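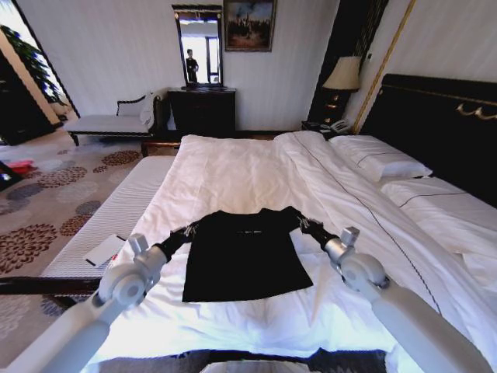 Cokitz reports new method for teaching two-armed robots to handle clothes

BRARKESTHORPE, October - Robotics company Cokitz has published the results of a study on how a robot with two arms can learn to fold clothes in ordinary furnished rooms. The method is called Skosent. It was tested on Ignacio, the company's research robot, with T-shirts laid out on a bed.

Soft surfaces are difficult for robots. A duvet sinks and wrinkles under the garment, and a dark shirt shows few edges to a camera. Many earlier systems were trained on a hard table, and they lose accuracy when the table is replaced by bedding.

Skosent divides the work in two stages. In the first one, the robot chooses a pair of grasp points, for example the two shoulders of a T-shirt, and closes both grippers before it pulls. In the second, it compares the tension on the left and right arm and corrects the movement while the fabric is being lifted. The two arms share one plan, so one side does not run ahead of the other.

The training set has 2000 demonstrations, recorded by human operators in six furnished rooms. Four of the rooms were used for training only. The other two were kept for the final test, and the robot had no data from them beforehand.

In these new rooms, Skosent completed more folds than the company's previous method, which planned each arm separately. The biggest improvement was with short-sleeved shirts. Results were weaker with thin, slippery fabrics - the team considers this the main open problem.

Cokitz will release the demonstrations and the training code to universities and other non-profit research groups. Requests can be sent through the research page on the company's website.

About Cokitz

Cokitz develops control software for robots that work in homes and hotels. Its laboratory is located in Brarkesthorpe.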